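Noto Community Help
Tenancy and Strata > Moving out

Notice period where a fixed term has already ended

Posted by Plosurton

I would be grateful for guidance on the following. My fixed term concluded in December and no renewal was signed. I have continued to pay rent of $631 a fortnight to the agency, Lightfoot, which now states that I must give notice as though a new term had begun. The agency has also advised that the laundry and the parking bay are licensed separately and must be cancelled on a different form.
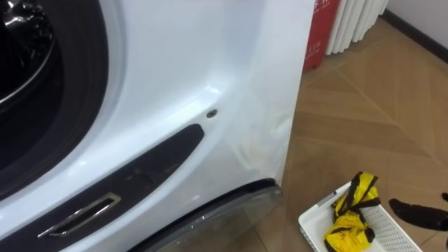 Replies

Ashley Furnival

Where a fixed term ends and the tenant remains in occupation with the landlord's consent, the tenancy ordinarily continues on a periodic basis. The notice period is then the one prescribed for periodic tenancies in your state or territory. Please consult clause 13 of your agreement, which may deal with holding over, and request that the agency identify in writing the document it relies upon.

A separate licence for parking or laundry facilities should be read on its own terms. If it was granted for the duration of the tenancy, it may end with it.

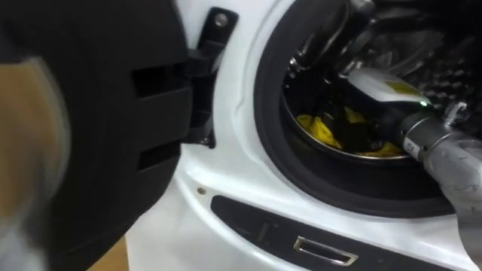
Notice should in any case be given in writing, with a copy retained, and should state the date on which you intend to return the keys. Rent remains payable until that date.

Vivness

I concur with the above. Mine was the same agency and they withdrew the claim after 2 letters. Keep your rent receipts.

Plosurton

Thank you both. Clause 13 does refer to a periodic tenancy. I have written to the agency this afternoon.

Viewed 268 times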